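Dromell launches two ready-to-pour cocktails for pubs and shops

Feb 27, 2020

Drinks maker Dromell has added two ready-to-pour cocktails to its range, a Rhubarb Sour and a Blackcurrant Mule. Both go on sale to the trade today and will reach shops in June.

The drinks are sold under the Rikuneo name, which Dromell has used for its bottled spritzes. They are the first in the range to be made with a spirit base in place of wine, and the first to be offered in a larger bottle meant for use behind the bar as well as in single-serve cans.

Rikuneo Rhubarb Sour is made with gin, pressed rhubarb juice, lemon and a little sugar syrup. It is pale pink, sharp at first and slightly sweet at the end. Dromell recommends serving it over plenty of ice in a short glass. It can be shaken for a few seconds if a foam is wanted, but it does not need to be.

Rikuneo Blackcurrant Mule is a vodka drink with blackcurrant, lime and ginger. It is lightly sparkling in the can and still in the bottle, so bar staff should top it up with ginger beer or soda. The ginger is noticeable without being hot. It goes in a tall glass with a wedge of lime.

Neither drink contains artificial colour or sweetener. Both are suitable for vegans.

Wissam Mahasneh, head of product at Dromell, said: "Pubs told us they were being asked for cocktails on busy nights and didn't have the staff or the time to make them. Most of them have one person on the bar who can do it and that person isn't always in. We wanted something that anyone on shift could pour and that would taste the same each time."

The recipes were tried out last year in 51 pubs and small bars. Each was given both drinks in several versions and asked to put them in front of customers, with a short card to fill in afterwards. A total of 1071 cards came back. The Rhubarb Sour was changed twice as a result – the early version was too sweet for most people – and the Blackcurrant Mule had its lime increased. A third drink, a pear and elderflower fizz, did not score well enough and has been dropped for now.

The spirit for both drinks comes from Fallahi, a family-run distillery that has supplied Dromell for over 15 years. Rhubarb is bought from growers on contract and pressed within a day or so of being picked. Blackcurrants are bought frozen, which allows the drink to be made all year.

Sepehr Khosravi, who runs trade sales at Dromell, said the company had kept the range small on purpose. "A lot of our customers have one fridge and it's already full. Asking them to find room for 2 new lines is reasonable. Asking them to find room for six isn't. If these do well we'll look at a third, and I'd expect that to be something for the winter." 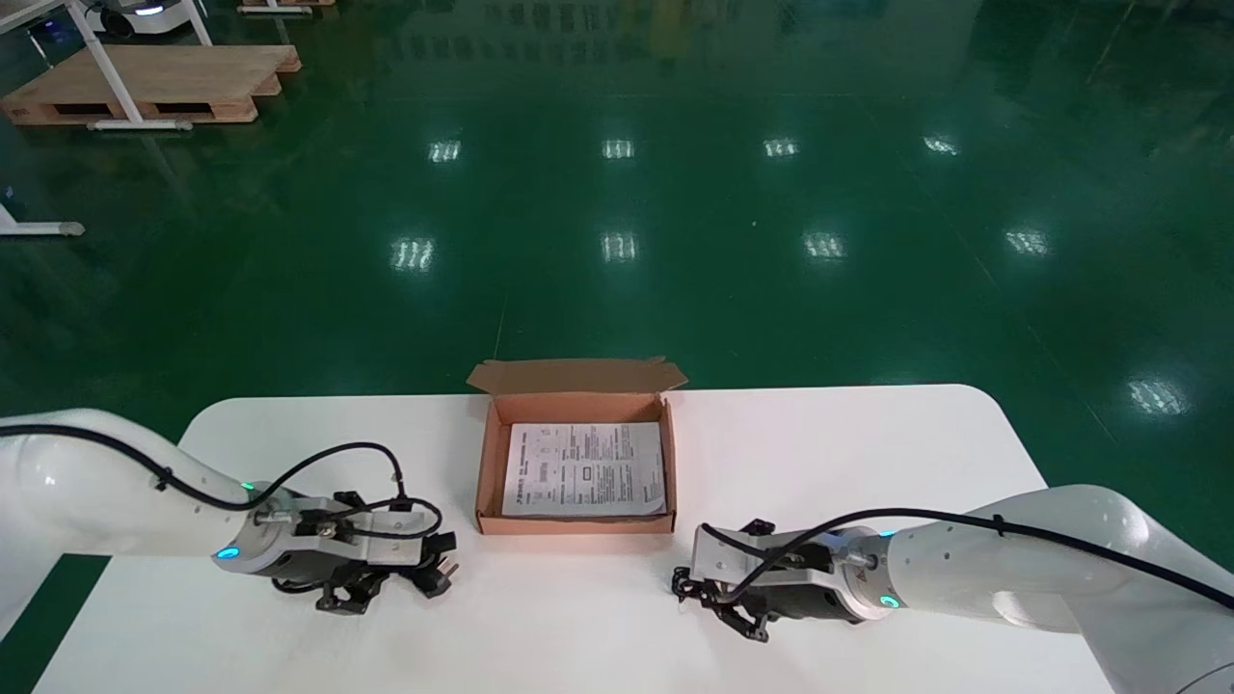
Trade customers can order both drinks direct from Dromell or through the wholesaler Trarnitz, which will carry the full Rikuneo range from today. Bottles are supplied by the case and cans in trays. Mixed cases are available on a first order only. Pubs and bars placing a first order will also be sent table cards, a bar runner and a serving guide on request.

Unopened bottles and cans should be stored somewhere cool and out of direct sunlight. Once opened, a bottle should be kept in the fridge and used by the date given on the back label. Some settling is normal in the Rhubarb Sour, and the bottle should be turned over gently before pouring – shaking it hard will make it froth.

Shops will be offered the single-serve cans only. Dromell said it had no plans at present to sell the larger bottle to the public, although it would be available to caterers and event organisers with a trade account.

The existing Rikuneo spritzes are not affected and will stay on sale in their current sizes.

Samples, pack shots and ingredient lists are available from the Dromell press office. Please drink responsibly.

Ends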